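Nanano handset, progress report to Liepiņa
2025-01-20
Prepared by: Rimantas Pärn

Firmware build 442 went onto the Jaltham pre-production units. Standby drain is down and the modem now holds LTE registration through a cell change.
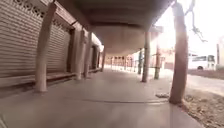
The display driver still drops touch input when the panel is set above 330 nits. Salleck has supplied a revised controller, and 80 units are being reworked with it.

Battery life is up to 280 hours on standby with one SIM fitted. Dual-SIM figures are not yet available.

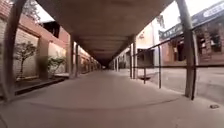

Covered walkway, looking along the brick building wall.

Open items: camera colour tuning, charger approval, final licence text. Carrier testing stays set for August.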